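**Basket weaving** is the craft of making containers and other objects by crossing, coiling or twisting flexible materials. It is found in nearly every part of the world where suitable plants grow. Baskets rot easily in most soils, so much of what is known about early work comes from very dry or waterlogged sites and from impressions left in clay.

## Materials

Willow is the usual material in much of northern Europe. Rods are cut in winter after the leaves drop, then sorted by length. Brown willow is dried with the bark on. White willow is stripped, and buff willow is boiled before stripping, so that tannin from the bark stains the wood. Dried rods have to be soaked before use, and brown rods take longer than stripped ones.

Rattan, a climbing palm, comes mainly from Southeast Asia. The outer skin is sold as cane for chair seats, and the core is sold as reed. Other common materials include split oak and ash, rush, seagrass, water hyacinth, palm leaf and twisted paper cord.

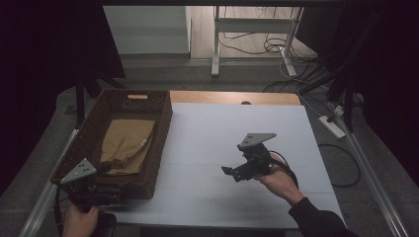 Is wicker a kind of plant?

Wicker is the name for a way of weaving, and of the goods made by it. A wicker basket can be made of willow, rattan, reed, paper cord or plastic strand.

## Techniques

Basketry is usually divided by structure.

- **Coiled** baskets are built from a bundle of grass or straw wound in a spiral and stitched to the row below.
- **Plaited** baskets use flat strips of equal width that pass over and under each other.
- **Twined** baskets have two or more weavers that twist around each upright.
- **Stake-and-strand** baskets, the main type of wicker, have stiff uprights with thinner material woven between them.

A stake-and-strand basket normally begins with the base. On a rectangular one, the base sticks are often held upright in a wooden clamp called a screw block while the weaver fills the space between them. Side stakes are then pushed in beside the base sticks or worked around the outer ones, bent up and tied together at the top. The first rounds of the side, called the upsett, fix the spacing of the stakes and the shape of the basket. The ends of the stakes are later woven down into a border.

Handles may be worked over a bow, twisted from rods or left as gaps in the siding. Gaps need a firm row above and below, as the load falls on a short length of weave.

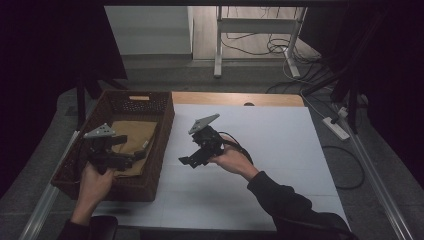
Mariann Mészáros, commenting on a draft of this section, wrote that the order given above fits willow work best, and that many weavers who use soft cord put it over a wire form and never make an upsett at all. She also asked that framed baskets be listed. In these, two hoops are lashed together, ribs are added, and the weaving runs from the lashings toward the middle.

## Trade and decline

The Sutorthorpe district supplied baskets to fruit growers and laundries until cardboard and plastic replaced them. The firm of Allen kept a price list of 216 patterns, most of them sold by capacity. A later list, issued after the firm was bought by Kovács, has 171. Fruit baskets made up the largest group in both, followed by hampers. Willow was cut on wet ground by the river, and the harvest began in late October in mild years.

Only 2 workshops remained in the district when Deividas Baranauskienė recorded the local names for borders and bases. Four of those names have not been found elsewhere.

## Care

Natural fiber dries out in heated rooms and becomes brittle. Willow and rattan can be wiped with a damp cloth and left to dry away from direct heat. Seagrass and paper cord should be kept as dry as possible. Dust is best removed with a soft brush, working along the strands.
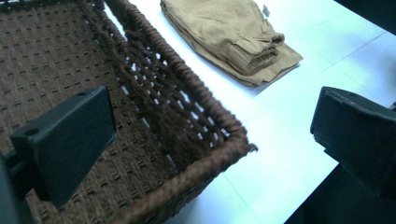
*Woven base, side and rim of a dark brown basket.*

Broken strands can be replaced by cutting the damaged piece behind the nearest upright and laying in a new one with its ends on the inside. Broken border rods are harder to mend, and often the whole section is rewoven.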